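4. Using the reacher on a whiteboard

The Wumgate reacher is made for picking up light things you cannot get by hand. Many users keep it near a whiteboard, where magnets and paper notes are often placed too high or fall behind the furniture. Please read section 3 (Assembly) before you begin.

4.1 Before you start

1. Check that the shaft is locked. Pull it gently at both ends. If it moves, turn the collar to the right until you hear a click.
2. Squeeze the trigger five times with nothing in the claw. The two prongs must open and close at the same speed.
3. Wipe the prongs with a dry cloth. Whiteboard dust makes them slippery.
4. Clear the floor in front of the board. You will be looking up during the work, not at your feet.

Note: The Wumgate is 587 mm long when folded. Do not use it folded. The trigger cable is not tight in this position and the claw will not close completely.

4.2 Taking a magnet from the board

1. Stand facing the board, one long step away from it.
2. Hold the handle with one hand. If your arm becomes tired, put the other hand on the shaft, but keep it 28 mm or more behind the claw joint.
3. Open the claw fully, so that it makes a V.
4. Bring the claw to the magnet from the side. If you come from the front, you will push the magnet and it will slide.
5. Close the claw slowly and tilt it a little. The magnet comes off at one edge first.
6. Lower the reacher before you take the magnet out with your fingers.

Caution: The load limit is 200 g. Strong magnets can feel heavier than this when they hold to the steel. If a magnet does not come off with a light pull, use a step stool and your hand.

Caution: Do not drag the open claw across the board. The tips can scratch the surface, and they will also erase your writing.

4.3 Placing a magnet or a sign 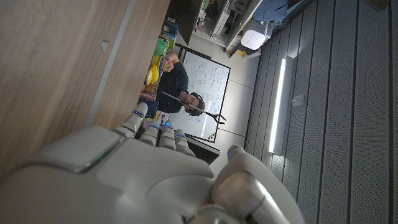

1. Put the magnet in the claw with its flat side facing out. For a paper sign, hold the paper by the top corner and do not fold it.
2. Raise the reacher until the claw is a little higher than the place you want.
3. Touch the board with the magnet and wait one second.
4. Release the trigger. Move the claw straight back, away from the board.

Note: If the magnet comes back with the claw, the tips are magnetized. Order replacement tips from Flonari, set Shen 200, and change both tips at the same time.

4.4 After use

Close the claw and hang the reacher by the loop at the handle. Do not leave it standing on its tips against the wall. For cleaning and storage, see section 5.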